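Ticket: Burger cell – tomato pick drops / double picks
Opened by: Karine MacDonald
Assigned: Milan Van Loon
Cell: Hesov, burger table
Status: open, monitoring
Date: 07/10/2020

KM – Arm goes to the tomato bin and either comes up with nothing or drags two slices. Lettuce and cheese picks fine. Buns fine. Only tomato. Started after the table got moved for the floor cleaning, so my money is on something having shifted. Logs attached, recipe is the standard one (bottom bun, lettuce, tomato, patty, cheese, top). Stops on step 3 with "grip width out of range". Hit reset and it retries the same spot and does the same thing again.

MVL – Ok looking. Questions first: did anyone re-teach after the move? Is it the same bins? Which recipe version?

KM – No re-teach. Same bins. Version 6.

MVL – Then do the re-teach check before anything else. Jog to the tomato approach by hand, slow speed, stop above the bin, leave it there and send me what you see. Don't close the gripper.

KM – Done. Stopped on step 3, bun and lettuce already down.
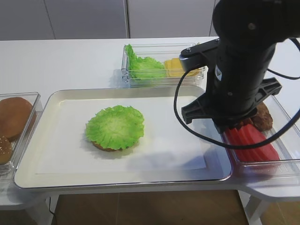 Step 3, tomato approach, gripper held over the right bin.

MVL – Thanks. Approach looks sane left to right. Can't judge depth from there. Couple of things to check tho:

– cable loop is wide. See if it touches the bin wall or the slices anywhere on the way down. If it does it'll nudge the row and the next pick is off.
– bracket screw on the gripper mount. Put a driver on it. I've had that one back out before on the Jendico cell, gave us exactly this fault, took me most of an afternoon to find.
– gripper zero. Open fully, close fully, read the number both times.

KM – Cable: brushes the bin rim on the way down, very light. Screw: took maybe a quarter turn, so yes it was loose. Gripper zero: open is ok, closed reads 2 and should read 0.

MVL – There you go, two faults at least. Do this in order:
1. Snug the screw, don't lean on it. Paint mark across the head.
2. Re-zero the gripper AFTER the screw, not before.
3. Pull the cable slack back up the arm, one more clip. Leave enough for full wrist rotation, run the wrist both ways to check.
4. Re-seat the bins against the tape corners. If the tape is gone put new tape.
5. Re-teach the tomato row only. Leave lettuce and cheese alone, they work.

KM – 1 to 4 done. Tape was gone on the right bin, replaced. Re-teach: do I need the arm out of the way for the reference shot?

MVL – Yes. Park it clear, then take the reference with one slice already placed by hand on the lettuce. Place pose gets checked against it too.
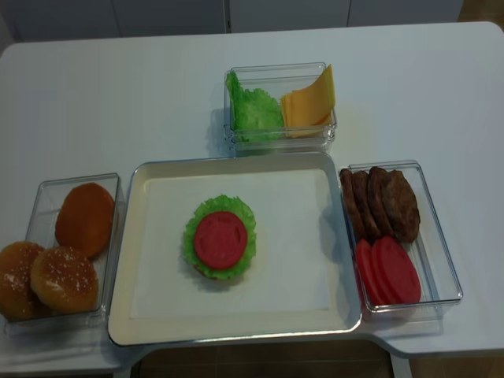
Reference shot, arm parked, one tomato slice on the stack.

MVL – Good, slice is sitting well inside the lettuce, use that as the place target. Tomatos are leaning in a fan so teach off the one that's most exposed, on the right, and let the row offset work back from there. If you teach off the left one the finger comes down on the bin wall.

KM – Huh. I think that's what the old one was taught on.

MVL – Probably. Navarro template does that by default, it picks the first in the row. Change pick order to reverse in the bin settings. Also set approach speed to 660 for now, we can put it back up later.

KM – Changed. Saved as version 7. Old one kept, not deleted. Clearing the stack back to bun + lettuce and running step 3 on its own, single cycles, finger on the stop. 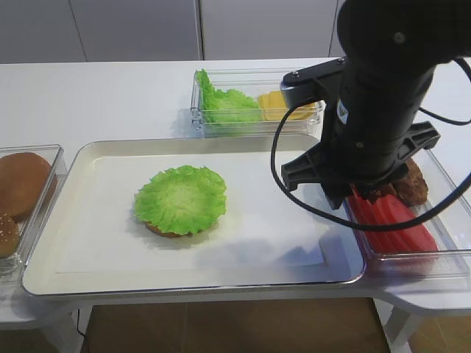
KM – Ran 73 single cycles over the shift. No "out of range" at all. One double pick, early on, slices were stuck together when I looked, so not calling that the arm. Cable stays off the rim now. Closed reading still 0 at the end.

MVL – Nice. Stuck slices is a loading thing, fan them out when you refill. Add it to the refill card please.

KM – Will do. Can I go back to full recipe?

MVL – Yes, full recipe, reduced speed untill the next check. Look at the paint mark at each changeover. If it's moved, stop and tell me, don't just retighten. I've asked Clovon for the locking washer, part is on backorder, they say June at the latest but I'd expect sooner.

KM – Full recipe running. Leaving ticket open for the washer.

MVL – Fine by me. Also whoever moves the table next – re-teach check goes on the move list. Adding it now.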